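**From:** Trinidad Huenchumán
**To:** Setus furnishings and small goods list
**Subject:** Re: Soft keyrings and the table items: where do they belong?

Dear members,

I write in reply to the message from Hyun-seo Koo, which I quote in part for those who joined the list this week.

> Dear all,
>
> The handling guide asks that every article be entered under one of the existing headings. I have had difficulty with two groups of goods. The first is the soft keyrings, which have until now been entered under Toys. The second is the large decorative ware, which is listed by colour in the Tapia room and by material everywhere else.
>
> May I also ask whether the wooden boxes are to be treated as furniture or as containers? The Sostiseo inventory has them under both, and the same box has been given two entries on at least one sheet.
>
> I should be grateful for a ruling before the sheets are closed on Friday.
>
> With regards,
> Hyun-seo Koo

The headings were last revised when the Tapia room held 40 articles. It now holds 206, and I accept that the present wording no longer serves. The following will apply from the next set of sheets.

**Soft keyrings.** An article with a metal ring permanently attached by a strap is to be entered under Personal Accessories, whatever the softness or shape of the body. The strap should be noted separately from the ring, as the two wear at different rates and are replaced under different codes. Colour is to be given in plain words: "pale pink" is sufficient, and the trade names used by suppliers should be left off the sheet. Where a plush has no clear face, members should not guess at the animal. "Plush, round" is an acceptable entry.
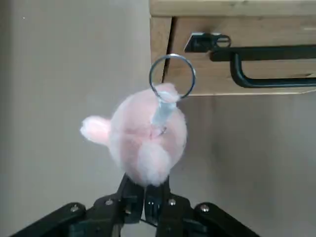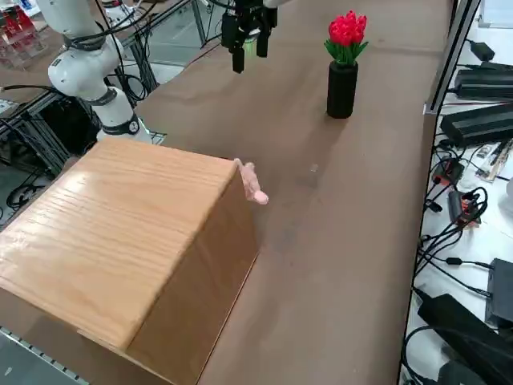 **Decorative ware.** Vases are to be listed by shape first, then colour, then finish. A tall cylindrical vase in matte black is therefore entered in that order. Material is to be recorded only where it is marked on the article or stated on the delivery note — several entries from the Clorkon delivery give "ceramic" with no evidence for it, and these will have to be struck out.

**Wooden boxes.** A box that stands on a table is a container. A box that stands on the floor and is used as a seat or a side table is furniture. The finish should be described as it appears, and the type of wood left blank unless it is known. Members are reminded that a polished top marks easily, and that small articles with metal rings should not be set down on it without a cloth.

On the matter of double entries, the earlier entry stands and the later one is to be cancelled with a single line and initialled. Please do not erase it. Numbers released in this way are not to be used again, even where the sheet has room.

I am unable to agree to the suggestion, made privately by 2 members, that soft goods be left off the sheets altogether. They take up little shelf space, but they are the articles most often moved between rooms, and their whereabouts are a frequent cause of enquiry.

Sheets already completed under the old headings need not be rewritten. Those still open should follow the wording given in this message, and may be sent to me at the usual address until noon on Friday. Any article that fits none of the headings should be entered under Unplaced, with a short note in the right-hand column.

Yours faithfully,

Trinidad Huenchumán
Inventory Office, Setus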